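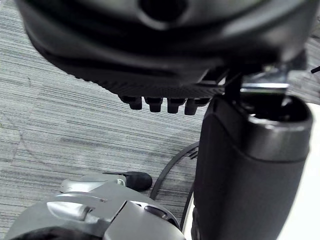
Stumthorpe Hall, ground floor walk-round
Checked by: Simone Batista
Date: 9 Jun 2020
Form 2213, which still has a box for gas lamps. I have left it blank again.

1. Front steps and handrail - PASS WITH COMMENT
Handrail firm at the top. At the bottom it has opinions. Two screws wanted.

2. Main exit, opens fully from inside - PASS
Takes a shoulder, but opens. The sign saying PULL is on the push side. I reported this last August and was thanked warmly.

3. Side exit toward Hillville Road - FAIL
Blocked by stacked folding tables and a Christmas tree. Tables moved while I stood there. Tree to follow.

4. Fire extinguishers - PASS WITH COMMENT
All in date, seals intact. The one by the kitchen is being used as a doorstop. Please buy a doorstop.

5. Floor coverings, edges and joins - PASS WITH COMMENT
Carpet edge lifting by the radiator in the back room. Taped for now. Tape is not a repair, whatever the minutes say.
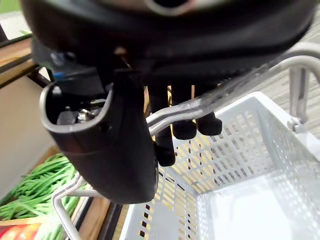
Back room, basket and green beans.

6. Shelving and display units - see below
Anything taller than a person should be fixed to the wall. Lucrezia Bellini tells me the tall bookcase "has never fallen over yet," and I have written that down word for word. Bracket needed before the next children's morning. Nothing heavy on top shelves, please, and that includes the bust.

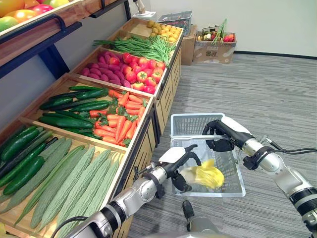 Low units are less of a worry, but keep the walkways beside them clear and don't leave bags or boxes where people turn the corner.

7. Electrical - FAIL
Bianchini urn has a cracked plug. Taken out of use and labeled. The label had been removed by the time I finished item 8, so the urn is now in my car.

8. Emergency lighting - PASS
Test switch held down, lights came on. Grikby unit over the stage buzzes but stays lit.

9. First aid box - FAIL
Contents: 20 bandages, one glove, a receipt for 291 raffle tickets. Restock, and add a second glove.

10. Accident book - PASS
Found. No entries, though I did hit my head looking for it. Entry added.

Items 3, 7 and 9 to be put right before the next booking. Urn available on request, once it has a new plug.

S. Batista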